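**23/09/2023, Ellurdale bench notes**

Draft handling rules for the hand-held grippers, v5. Replaces the April sheet.

1. Marker cubes: all visible faces clean and flat before a run. No tape, no fingers over a face. A lifted corner means the cube is changed, not glued.
2. Start pose: both grippers up in front of the chest, jaws open, held still for five seconds before reaching for anything.
3. Cables go down and behind the forearm. Power strips stay out of the walking line.
4. Long hair tied back. Sleeves above the wrist.
5. One object per run on the table, placed by hand and logged before the start pose.
6. Anyone else in the room stays seated until the stop call.

Runs 1132 to 1851 were logged under the April sheet and keep their old tags. Do not merge them with the new set. Korden export still drops the rule version field, so write it in the comment column for now.

Start pose, with the saucer on the table:
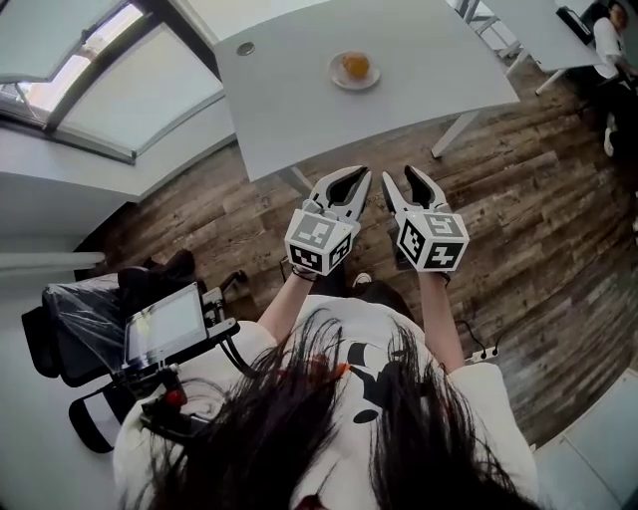 Baumgartner objects to rule 2: five seconds is more than the tracking needs and over 20 runs it tires the arms, so two would do. Left at five until the Illon check is done. Rule 4 to be read out before each session.

Open: wording for wristbands. Nothing in the sheet covers them yet.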